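Dinner at Villetus starts with the bread. It comes to the table in a cast-iron pan, with soft butter and a dish of coarse salt, and most people order a second one before the menus are closed.

The restaurant opened in March on the ground floor of the old Getico building, two blocks from the Luvstead train station. The dining room seats 200, which is a lot for a town this size, and on a Friday it is full by seven.
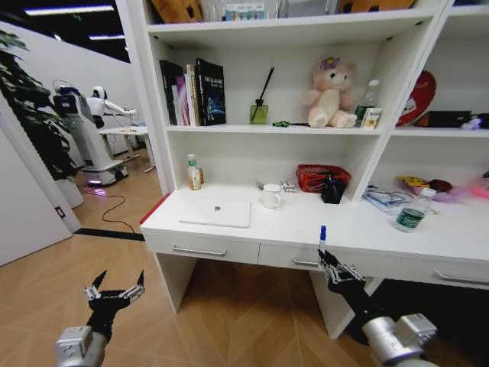

A white desk with a laptop and a mug.

The menu is short. There are five main courses, and three of them come off the wood grill. The pork chop is thick, brined overnight and served with stewed apples. The trout is better – crisp skin, brown butter, a pile of green beans that still have some bite. The short rib needed more salt on both of our visits.

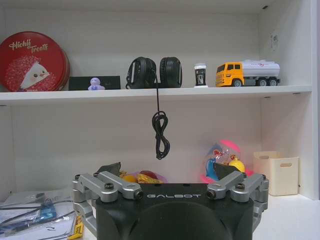 A black robot gripper in front of a white shelf
Dining Writer

Wine takes up more room than food here. The list runs to 355 bottles, almost all of them kept in the cellar, and the staff know it well. Ask for something dry under $40 and you will get a straight answer. Beer drinkers have fewer choices, but the local lager is fine with the chop.

Service is quick early in the week and slower on weekends. We waited half an hour for dessert on a Saturday.

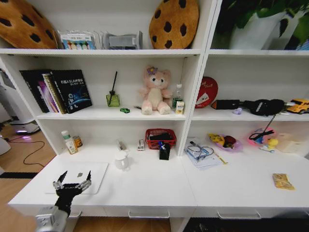 The lemon tart was worth it. The chocolate cake was dry at the edges, and the coffee came before the forks did.

Reservations are taken by phone up to two weeks ahead. The bar is first come, first served, and the full menu is available there. Parking behind the building is free after 6 p.m.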